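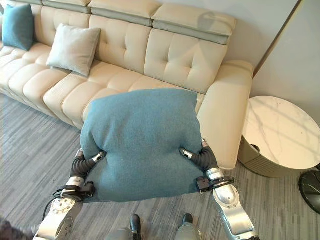
Speaker notes – Caring for Upholstered Furniture in Shared Buildings
Oltcombe Housing Trust, residents' program, 18 May 2019

Slide 1. Welcome the audience on behalf of the Trust. State that the session covers leather and fabric seating in common lounges, and that questions will be taken after slide 5.

Slide 2. Explain how the present policy came about. The Trust has furnished its lounges since 2000. Until the Planov building opened, each site kept its own cleaning schedule, and products were bought locally. Records were uneven. Pause for the chart.

Slide 3. Routine care. Leather is to be dusted weekly with a dry, soft cloth. Seams and button tufting should be vacuumed with the brush attachment on low suction. Household sprays containing ammonia or bleach are not approved for any seating. Spills are blotted, never rubbed – repeat this point, as it accounts for most of the damage reported at Kudness.

Slide 4. Placement. Seating should stand at least 2 feet from radiators. Direct sun dries and fades leather, and blinds in south-facing lounges are to be lowered in the afternoon during summer. Loose pillows are to be turned when the room is cleaned. Dark fabrics may transfer dye to pale leather and should be tested first on a hidden area.

Slide 5. Inspection and repair. Each lounge is inspected every 6 months, in May and November. Split seams and loose buttons are reported on the blue form. Two signatures are required before an item is removed from use. Repairs under the Chacko agreement include collection and return.

If time is short, omit the second half of slide 4. Direct the audience to the handout table for the list of approved products.

Search this site
Enter keywords
Go

Related items
Lounge Booking Rules
Carpet Care in Hallways and Stairwells
Kudness Building: Notice of Window Work
How to Report a Repair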